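How to Open a Small Taped Box Without Cutting What's Inside

Most damage to mail-order parts happens at the last step, when the box gets opened. A blade goes in too deep and scores whatever is packed right under the flap. Small cartons are the worst for this. They have little or no padding at the top, and they slide around while you cut.

The method below works for any small cardboard box closed with clear packing tape. I learned most of it from Stuart Hartley, who ran the returns desk when I worked at Tindall and opened 85 parcels on a normal Tuesday.

What you need

A utility knife with a sharp blade
A hard, flat surface you don't mind scratching
Good light
A bin for tape scraps

Step 1. Set up the surface

Clear a space bigger than the box on all sides. A stone or stone-look top is fine. A soft tablecloth isn't, because the box will drag it along. Keep your drink somewhere else.

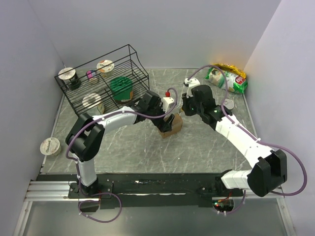
Put the box down with the taped seam where you can see it. If there is a label, check it for an arrow or a "this side up" mark before you go any further. Give the box a gentle tilt. If the contents shift, let them settle toward the bottom, away from the side you plan to cut.

Step 2. Find the seam

The seam is the line where two edges of cardboard meet under the tape. On a plain shipping carton it usually runs down the middle of the top. On small folded boxes with tabs and slots, it is often along one edge, and the tape folds over onto the next side. Run a fingernail along the tape until you feel the dip. That dip is where the blade goes.

Don't cut into the tab slots. They tear easily, and you will want them whole if you have to send the item back.

Step 3. Set the blade

Slide out only as much blade as you need to get through the tape. One click is enough on most knives. A long blade bends, and it reaches the contents before you notice.

Step 4. Make the cut

Steady the box with your free hand, well behind the blade and never in front of it. Hold the knife low, at a slant, and rest the end of the blade on the seam.
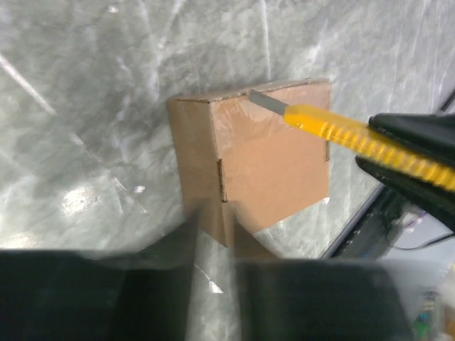
Blade at the seam along the upper edge of the box, with clear tape on the side below.

Draw the knife along the seam with light pressure. You are cutting tape, so it should take very little force. If you have to push, the blade is dull. Snap it or change it. Two light passes are safer than one hard one.

Then turn the box and slit the tape at each end, where it wraps over the corner. People skip this part and rip the flap open by hand, and the top layer of cardboard comes off with the tape.

Step 5. Put the knife away

Retract the blade and set the knife down on the table, clear of the box, before you lift the flap.

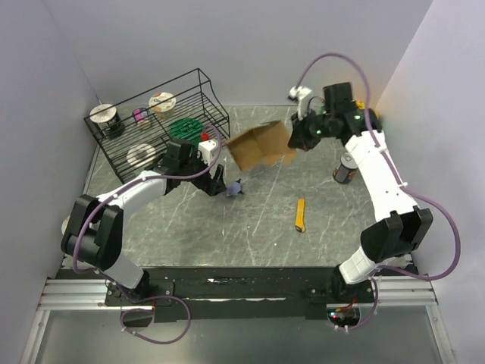

Open the flap slowly. If it sticks, look for a second strip of tape underneath. Lift the contents straight out and keep any paper filler until you have checked for small parts.

If you plan to reuse the box, leave the old tape on and put new tape over it. Store boxes flat, somewhere dry.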